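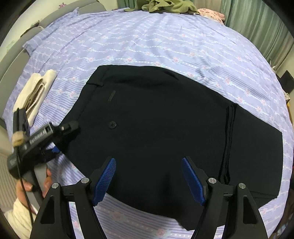

Garment handling was the main item at the Ludurell open day on 2022-03-24, and Kristýna Jelínek ran it. She works on grasp planning for cloth. Her test pieces are everyday clothes, among them black trousers folded with the back facing up, laid on a striped lavender bedsheet. "Matte black is hard for depth sensing," she said. "You get the waistband and the creases along the legs, and the rest is mostly flat."

The fingers close on textured blue pads. Jelínek said the pad surface had been changed 11 times, most recently to a finer grid. A coarser one marked knitwear.

Asked how much data the group holds, she gave a figure of 388 folding sequences, trousers and towels only. Shirts are due to start in May. "Collars are a separate problem. We haven't budgeted for collars."

Mathis Vidal, who maintains the controller, took the questions on speed. The current cycle for one pair of trousers is 61 seconds, and he does not expect that to drop before the new firmware is in. "Most of it is regrasping. If the first pinch takes two layers, we let go and start over."

The source code will stay in-house for now. Visitors can book a bench session through the Ollham office.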